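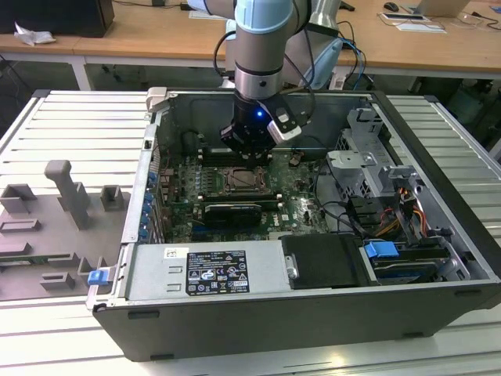 4.2 Faults during memory removal

We ran the Pomer controller on 100 attempts at taking parts out of used desktop towers. Of these, 18 ended in a protective stop. Most stops came as the fingers worked low over the board, close to the socket bracket, where the wrist view is partly blocked by the gripper itself.
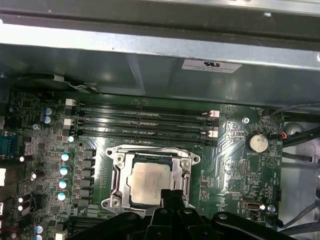 4.3 Contact with the case

In 2 attempts the force limit of 55 N was passed before the arm halted. The log showed a late reading from the wrist sensor both times. The arm moves down past the drive cage and its wiring, so a late stop can also put load on the cables.
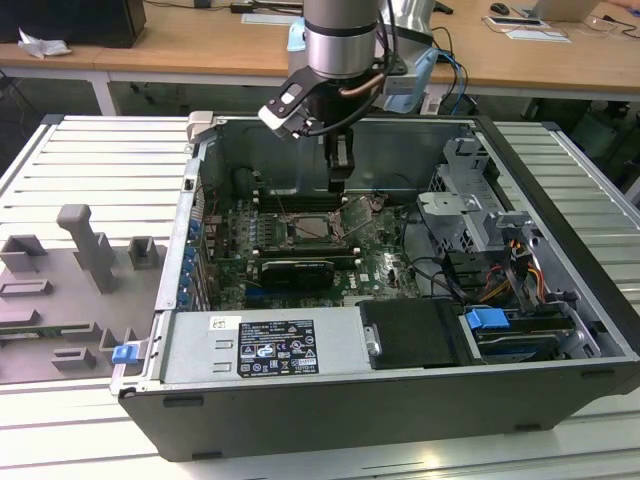

Sirnamura Reports, Vol. 18, No. 2

We lowered the approach speed and added a check that holds the arm if a reading is missing. Screw work near the socket was tested separately. A slipped driver tip can scratch the board, and the Nilance planner has no model of this, so an operator kept a hand on the stop button.

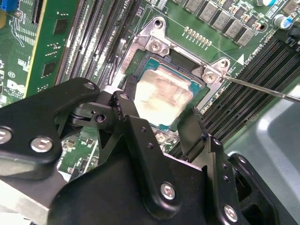 Figure 4. Screwdriver at a retention bracket screw, wrist view.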